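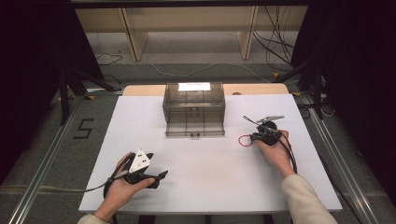 Wed 31 July

Up before six. Coffee, toast, then an hour on the drawers while the house was cool.

I have been putting off the little smoky-brown drawer unit since May. It has gone from room to room with me all summer and collected something at every stop. The bottom drawer is the worst one. It never wants to sit all the way in, and I had been blaming the drawer when the trouble was what I kept pushing into it.

Took everything out and sorted it on a towel. Stamps, 4 of them still good. Picture hooks, a lot of rubber bands gone sticky, fuses for a lamp I gave away, keys I can't place. Also the receipt from Votovance for the kettle, which I looked for all through May and finally gave up on. The kettle is past returning now. I kept the receipt anyway and then threw it out an hour later.

Washed the drawers in the sink with dish soap and let them stand on the rack. The plastic scratches easily, so I used a cloth and left the brush alone. The corners still have some gray in them. Good enough.

New order, so I can find it written down somewhere:

- Top: stamps, envelopes, pens that write
- Middle: hooks, screws, the small tape measure
- Bottom: batteries and nothing else

We'll see how long the bottom one lasts.

Drove to Dekel at lunch for drawer liner. They had one roll left, a pale green I wouldn't have picked, and it was too wide, so I cut it down at home with the kitchen scissors. Two pieces came out crooked. I put those at the back of the middle drawer where the hooks cover them. Also bought batteries, bread, plums and a light bulb. The plums are hard. Left them on the windowsill.

Called Ankrah about the water bill again. On hold for most of the time I was cutting liner, so no real loss. They say the meter was read wrong and the 106 dollars will come off the next bill. I wrote that on the calendar with the name of the department – last time I had nothing to point to.

Too hot after three to do much. Lay down with the fan on and read the Brilulo catalog front to back. They want 400 for a cabinet with the same number of drawers as a sewing chest and no legs. I turned the page down and then turned it back up.

Supper was eggs and the rest of the beans. Watered the tomatoes at seven. One has split, the others look all right.

Still to do: a label for each drawer, the keys, the shoebox of cords under the bed. I'd like to get the cords done by Saturday but I have the dentist first, and I never feel like doing anything after that.

Bed at ten, window open.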